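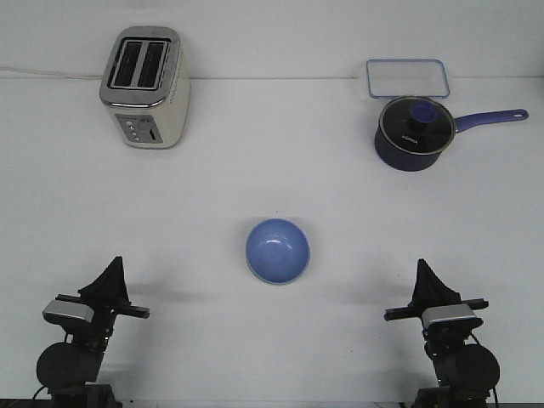 A small bench gets used more than a big one, and it gets messy faster. I cook in a flat with 187 centimetres of counter, sink not included, and most of what follows came out of living with that for a few years. The main rule is to keep the back edge for things that stay put and leave the front for work. The toaster stands near the wall with its controls facing you, so nobody has to turn it to get at the buttons, and the lidded saucepan sits towards the back on the other side. Whatever you're chopping or buttering then has the whole front of the bench.

Home | Kitchen | Laundry | Shed | Ask a question

Toaster

Keep it where the cord reaches the power point without crossing the work area. Run the cord along the wall. If there is spare length, fold it loosely and hold it with a twist tie behind the appliance, well clear of the hot sides. Don't wrap it round the body.

Empty the crumb tray every Wednesday, or whatever day your bins go out. Unplug first and let it cool. If the tray is stuck, tap the side with the flat of your hand. Don't go in with a knife. Pull the toaster out from under any overhead cupboard before you use it.

Lids

Lids take up more room than the things they cover. A saucepan lid can live on its saucepan. A flat rectangular one from a baking dish or storage container is harder, as it slides about in a drawer and chips if it's glass. Lay it flat at the back of the bench while you cook, behind the saucepan, where an elbow won't catch it. When you're done, dry it properly and stand it upright in a rack. I use a Lelloter rack meant for letters, and it holds the lot.

One bowl out while you work is plenty for scraps. Put it in the middle, within reach of both hands, and tip it into the compost when it's half full.

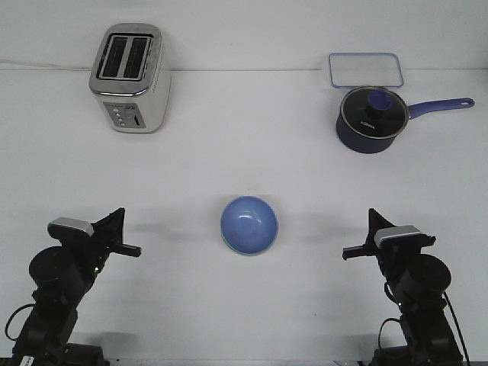
Saucepan handles

A long handle should point along the bench or in over it, never out past the front edge. Same goes for the cooktop. If the handle has a hole in the end, put a hook under the shelf and hang the pan once it's dry. Check the handle screw every February or so and nip it up with a screwdriver if it wobbles.

Wiping down

White benchtops show everything. Tea, turmeric and beetroot are the worst. Make a paste of bicarb soda and water, leave it on for 27 minutes while you do something else, then wipe with a damp cloth. Test a corner first if your top is stone.
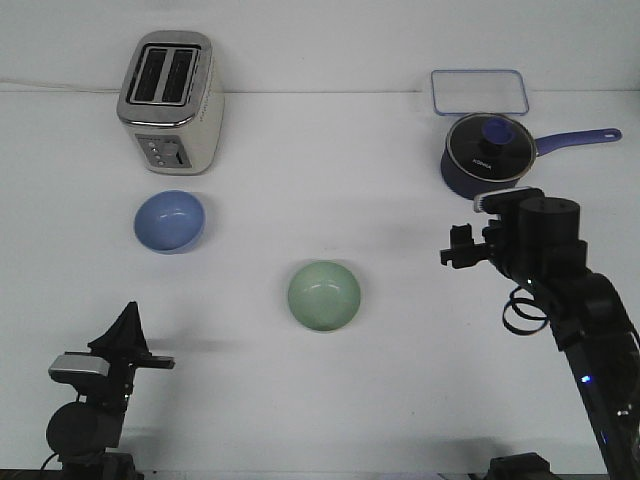 Can I stack bowls of different colours or brands together?

Stack them by shape and ignore the colour. Bowls with the same slope nest without jamming, and a sheet of paper towel between glazed ones stops scratches.

Comments

Genalyn Umali: The letter rack works a treat. Mine was an old one from Mum's desk.

Shedside: Bicarb did nothing for turmeric on my laminate. A day of sun through the window faded it.

T. in the flats: 187 cm is luxury, I've got 109.

Contact us | © Wullelance Household Notes | Back to top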